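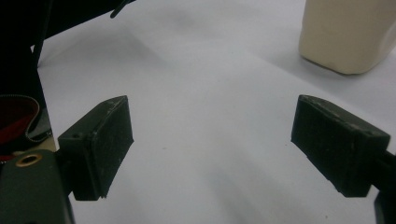 4. Leveling and Caring for the Top

Read Section 3 first if the legs are not on yet. The steps in this section apply to all Gilell work tables with the white top, with or without the Drurer cable tray. If you have the oak top, skip to Section 5.

You will need:
the hex key from the hardware bag
a spirit level, as long as you have
two soft cloths
mild dish soap and warm water

4.1 Leveling the table

1. Move the table to the place where it will be used. Lift it with one person at each end. Do not drag it.

2. Turn all the feet in until they stop, then turn each one out two full turns.

3. Lay the spirit level on the top along the long side. Check it in the middle and near both ends.

4. Turn the feet at the low end outward until the bubble is centered. Turning a foot counterclockwise, seen from above, makes that corner higher.

5. Lay the level across the short side and repeat.

6. Press down on each corner in turn. If the table rocks, turn out the foot at the loose corner until it touches the floor, then check the level once more.

7. Hold each foot still and tighten its lock nut.

Note: On carpet, wait a day and check again. The feet settle.

Caution: Do not turn a foot out more than 4 full turns past the stop. If the floor is too uneven for this, use the Brotora floor pads (ordered separately) under the low side.

4.2 First cleaning

The top ships with a clear film on the upper side and the edges. Some dust from cutting can get under the film at the corners.

1. Lift the film at one corner with a fingernail. Do not use a knife.

2. Pull the film back slowly and low across the top. If it tears, start again from another corner.

3. Wipe the top with a cloth dampened in warm water and a little soap.

4. Wipe again with clean water and dry with the second cloth. Streaks show more on white than on other colors, and they are easiest to see with the light coming from the side.

5. Leave the top uncovered overnight before putting a mat or a desk pad on it.

4.3 Everyday use

The top can be used for writing, packing, sorting parts, model work and light bench work. It is not a cutting surface.

Put a pad or a sheet of cardboard under anything with bare metal feet or sharp corners. Lift tools and clamps off the table when you move them.

Dark rubber can leave gray marks on the white surface if it stays in one place for a long time. Check under rubber feet now and then.

Wipe up ink, coffee and oil the same day.

Caution: Do not set anything hotter than 69 °C directly on the top. Use a trivet or a heat mat for soldering irons, glue guns and pans.

Caution: The greatest load for the table is 100 kg, spread evenly. Do not sit or stand on it.

4.4 Removing marks

Try the mildest method first and go on to the next one only if the mark is still there.

1. Warm water and soap, left on the mark for a few minutes under a folded cloth.

2. A white eraser, rubbed lightly in one direction. Good for pencil and scuffs.

3. Rubbing alcohol on a cloth, for marker and tape glue. Test it on the underside first. Rinse with water afterward.

Do not use scouring powder, steel wool, acetone or melamine sponges. They dull the finish, and the dull patch cannot be polished out.

Small chips along the edge can be filled with the white stick from the Dumitrescu repair kit. Press the filler in, scrape it flush with the plastic card, and let it set for 4 hours before wiping.

4.5 Checks

After the first month, and then twice a year:

Tighten the leg bolts with the hex key.
Check the lock nuts on the feet.
Put the level on the top again, especially if the table has been moved.
Look along the edges for lifting. If an edge strip has come loose, keep that side dry and contact us before gluing it.

Replacement feet, edge strips and hardware bags can be ordered from the parts desk. Ask for Mhairi Rankin and give the number on the label under the top. Tables with a label number under 500 use the older feet, with the thicker thread.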